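Sunday catch up, zine swap edition

2018-09-09

OK so quick one because I have the bus at four and the bag isn't packed. Been promising a post on the zine swap since May and it keeps not getting written. So. Zines. Paper ones. Folded, stapled, mailed in an envelope with a stamp on it like it's the olden days.

How I got into it: a rainy afternoon in Clarnport, the used bookstore next to the ferry office, a shoebox by the register marked TAKE ONE LEAVE ONE. Had nothing to leave so I left two dollars and felt bad about it all the way home. The one I took was a history of a single bridge. Somebody had written a whole zine, on a typewriter, about the bridge at Stalau, which opened in 1812 and has been falling down more or less ever since. Loved it. Read it on the ferry and again in the tub (wrinkled now, sorry bridge).

Then I wanted to make one. Of course I did.

First try was terrible. Did it all on the computer, printed at the library, pages came out in the wrong order. Page 3 facing page 10, and the back cover upside down inside. If you've never done it: take scrap paper, fold a dummy first, number it by hand in pencil, THEN lay it out. I know everyone says this. I didn't do it. Do it.

Stapler. You need a long one. The regular desk kind doesn't reach the fold and you end up rolling the pages up like a burrito to get at the middle, which works once. I got a secondhand Briritix long arm and it jams if you look at it wrong but it goes through twelve sheets no problem. Paper from Van den Broek, the cream one, the cheap cream not the fancy cream. Fancy one cracks along the fold. Tried it for one issue, whole stack looked like it had been sat on.

Sewing them is prettier. I can't sew. Moving on.

The swap itself works like this. You send five copies of yours in, you get five back from five other people, you don't pick. I have had: a zine of soup recipes with no amounts in it, a really good one about night shifts, a comic about a dog who is also a mayor, a list of every movie someone fell asleep in, and one that was all maps of parking lots. The parking lots one is the best thing I own. Not kidding. I have it up on the shelf facing out.

What I like is how small everything is. Sombody cared about one thing for sixteen pages and then stopped. No comments under it. You can write back, there is usually a PO box, and I've done it twice, and got a postcard once. That's a great ratio for me.

Mailing costs are getting silly though. Under an ounce is fine, over an ounce not fine, and my last one was over because of the cardstock cover. Switched back to plain. If you're going to send overseas do the customs form at home, the line behind you will thank you.

My own are up to seven now. Seven is the September one, mostly things about desks and waiting rooms, plus a long rambly piece on bus timetables I should have cut by half. Did not cut it. Pasted up the inside spread last night. 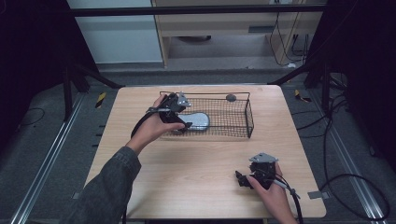 No. 7, p. 11

Text for the facing page is still two paragraphs short so I may just run the crossword again with differnt clues. Cover is done, it's the mesh pattern in black on cream and I'm happy with it. Title still not decided. Leaning toward "Please Take a Seat" but there must be a hundred of those already.

Copies go in the mail on Thursday if the library copier behaves. Last time it ate the toner on copy 104 and I had to go back with a bag of quarters. If you want one, email me your address, trades very welcome, soup zine person please send another one. With amounts this time. Or without, fine.

OK bus. Still have to find the other shoe.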